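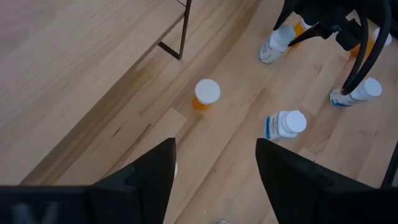
The child-resistant cap does one job: it slows a small hand down. It does nothing about the height of the shelf, the slope of the floor or the habit of leaving a bottle on the edge of a table.

Þórey Hafþórsson, a pharmacist at Brinitow, spent August going through home medicine storage with her customers. Her most frequent finding was mixed stock. Amber prescription bottles sat among white supplement bottles of similar size, and people reached for them by position. Once the bottles had been knocked down and gathered up again, position meant nothing.

Her procedure after a spill is short. Pick up the upright bottles last; they are the least likely to have leaked. Check that each cap is fully seated, then read each label before the bottle goes back. Loose tablets are not returned to any container — they go in a bag to the pharmacy. On plank floors, run a flashlight along the seams.

For storage she recommends a lidded box, prescriptions on one side and supplements on the other, kept in a high cabinet away from the stove. A 12-bottle box is enough for most households.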